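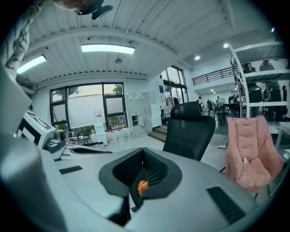 格拉诺夫(Grarnow),9月17日

4 感知与夹持状态估计

4.1 输入与坐标约定

图3为手持夹爪视角下的一帧:V形双指合拢,指间夹着一个表面凹凸的橙色软物,指垫为黑色网纹。本节所有视觉输入都是这一视角。广角,畸变大,画面上缘的灯板明显弯曲,背景里有人、椅子、窗户。先不裁剪。裁剪的影响见4.4。

坐标系定义在夹爪本体上,原点取两指根部连线中点,z轴沿接近方向。世界系只在离线对齐时用,在线控制不依赖。早期版本(Kushnir 0.x)把相机系和夹爪系混着写,导致回放时末端偏移,查了很久,现统一在配置文件里声明,加载时强制检查。

4.2 网络结构

编码器用一个小型卷积骨干,输出分两支:

一支估计指间开度与接触状态(未接触、单侧接触、双侧接触、滑移,4类);

一支输出背景运动特征,供位姿里程计使用。

两支共享前几层,之后分开。试过完全共享,接触分支在背景变化大的片段上抖动厉害。原因应该是广角画面里夹爪只占下部,梯度大部分来自背景。分开后好很多,代价是推理时间略增,可接受。

软物体是难点。刚性物体合拢后开度基本不变,软物体会继续被压缩,开度曲线没有明显拐点,单靠开度阈值判不出接触。图3这类表面不规则的小件尤其如此:两侧指垫与物体的接触面积不一样,左右先后接触的时间差也不稳定。因此接触分支不看单帧,输入为连续3帧,帧间差分一并拼接。加到更多帧没有收益,延迟反而上去了。

4.3 控制器接口

估计结果经一个状态机交给下层控制器。状态机写得很保守:

接近 → 合拢 → 保持 → 释放。合拢到保持的切换要求双侧接触连续成立;若检测到滑移,则退回合拢并小幅增加夹持力,增量有上限,避免压坏软物。保持状态下开度指令冻结,只调力。释放不依赖视觉,由任务层触发。

规划部分沿用Hillberg的轨迹优化模块,未改动求解器,只替换了代价项:原来的末端姿态代价对所有方向等权,我们把绕z轴的转动权重调低。V形双指对绕z轴的小误差本身有一定容忍,权重太高会让规划器为了几度的姿态绕远路,有时干脆无解。

时间戳问题。图像与开度读数来自两个线程,时钟不同源,早期直接按到达顺序配对,合拢速度快的时候标签整体滞后。现在的做法是每段开始时做一次开合标定动作,用开度曲线和图像中指尖距离做互相关,求出固定偏移再重采样。漂移没有处理,片段短,够用。长片段需要分段重做,脚本里留了参数,默认关闭。

4.4 裁剪与遮挡的消融

比较4种输入:全图;只保留夹爪区域;夹爪区域加模糊背景;全图加随机遮挡。测试集67段,与训练集不共享物体。各配置使用相同的训练步数和学习率,随机种子固定。

接触分支:只保留夹爪区域时最稳,符合预期。全图加随机遮挡次之,差距不大。里程计分支正好相反,裁掉背景后基本不可用,尤其是在转动阶段,梁、窗框、货架这些长直边缘提供了大部分约束。所以最终方案是两支用不同的输入:接触分支吃裁剪图,里程计分支吃全图,在第一层之后各走各的。前面4.2说的共享层因此只在预训练阶段有效,部署时权重已经复制成两份,这点在初稿里没写清楚,审稿人也问到了。

背景中走动的人对里程计有影响。我们用光流一致性剔除外点,没有做人体检测。人在远处时剔除效果够了;人离镜头近、占画面大的时候仍会带偏,表现为短时的横向跳变。目前靠滤波压一压,没有根本解决。

另外记一个失败的尝试:给滑移单独训练一个分类头,用指垫纹理的位移做监督。网纹是重复图案,匹配时经常错一个周期,位移符号都会反。换成稀疏特征点后仍然不行,指垫大部分被物体挡住,能跟踪的点太少。放弃,改回差分输入。

4.5 实现细节

代码分三个包:采集、标注、回放。采集端只写原始流,不做任何在线处理,出错便于复查。标注工具由 Lempi Laitinen 编写,支持在开度曲线上直接拖动接触边界,图像同步跳转,比逐帧点选快得多。回放端可以把状态机单独接到录好的片段上跑,不需要硬件,回归测试全部这样做。Adesuwa Shehu 完成了控制器接口和标定脚本。

已知问题:反光强的物体会被误判为双侧接触;夹爪快速回撤时第一帧偶尔丢失,状态机会多停一拍;配置文件里力上限的单位在旧版文档中写错了,以代码为准。标注边界由一人完成,另一人抽查,分岐处重新看视频后再定,没有统计一致性,后续版本补上。

下一节给出在Hunville任务集上的完整结果。

相关文章
Hunville任务集:定义、划分与评测脚本
Hillberg轨迹优化模块使用说明(2月更新)
手持夹爪数据的时间对齐方法
软物体夹持中的开度与力联合控制
Kushnir配置文件迁移指南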